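Filed under: Visits and Days Out

The Lusport snack and gift fair runs for 2 days in the old bus hall behind the station, and I went on the second one, Feb 4, 2017, with my sister-in-law Hanna Bondarchuk. We took the train from Muston and walked the last part. Entry was 3 pounds, paid in cash at a folding table, and for that you got a paper wristband and a plan of the stalls with two of the rows printed the wrong way round.

The hall is long and not well heated. Keep your coat on. The wholesalers are along the back wall, selling by the carton to shopkeepers, and they are not much interested in you if you want one packet. The retail stalls fill the middle and are grouped by country, more or less. A board at the door said there were 2,000 different products on sale and 700 of them had not been shown before. I can't vouch for either number.

We started with Sisitz, a biscuit firm with a stall near the entrance. They had wafers and a hard ginger biscuit, both fine, both things you could buy at home. The sampling was generous in the morning and had stopped when we went past again after lunch. Next to them was Antoniuk, a family business that does boiled sweets and dried fruit from open tubs. Hanna talked to the owner for a good while about sour cherries and came away with a bag of them.

The East Asian row was the busiest part of the hall and the best reason to go. It is narrow, and people stop dead in front of you to read labels. Most stalls there sell small packets that you choose yourself, so you can try a lot without spending much. One stall made up gift boxes while you waited. You picked the box first, then the contents, and a woman at the end of the counter fitted it all in and tied it. The queue took us twenty minutes.

Back at the flat we tipped our shopping out on the spare bed to divide it up, a box for Hanna's niece and the rest for us.

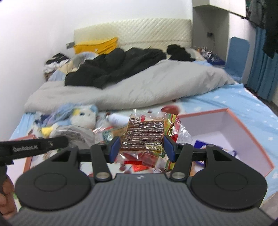
Glossy dark strips in a clear packet, with the open gift box beside it.

The niece's box took longer than it should have. The small packets slide about unless they are wedged, and we repacked it before the lid would sit flat. I would buy a size up another time. Anything soft should go in last.

As for the eating, the seaweed crackers went first and I should have bought more. The plum sweets were too salty for me, though Hanna liked them. A tin of tea from the far end of the row was the dearest thing we bought and it was ordinary.

Food in the hall itself was poor. There was one hot counter, with soup and filled rolls, and the seats near it were taken all day. We ate standing up by the coat rails. The toilets were clean but are outside, across the yard.

There is another fair in October, at the same hall. The man on the door said they hope to have the upstairs gallery open by then, which would help with the crowding. I would go in the morning, do the East Asian row before anything else, and take a proper bag - the ones on sale there have thin handles, and one of ours gave way at the station.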